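**Gretance opens sign-up for Brakport table game days**

Grirnelthorpe, 3/17/23 - for immediate release
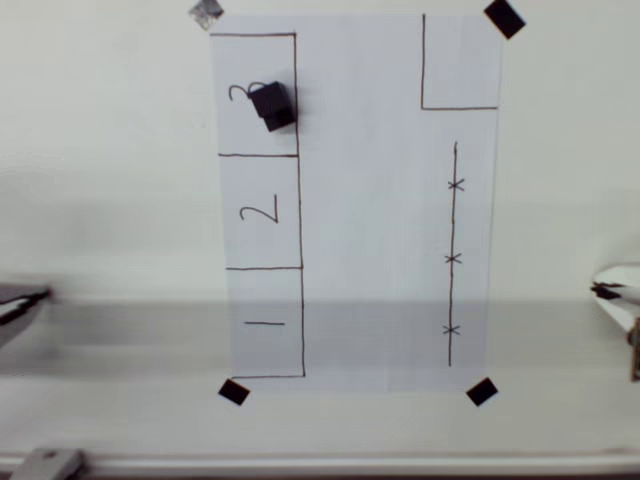 *A small black cube in box 3 of a hand-drawn paper board.*

Gretance is taking sign-ups now for its Brakport paper game days, starting in May at Demissie Hall. Free entry. 300 places, all ages.

Boards are drawn by hand. Marker, white paper, a bit of tape at the corners. Three numbered boxes, one cube - box 3 scores highest. Print shop is running 1000 blank score cards this week.

"Kids get the rules in a minute, grownups take longer," said Isla Bolger, events lead at Gretance. "Bring your own marker if you can, we allways run short."

Sign-up at the Demissie Hall desk, room 703.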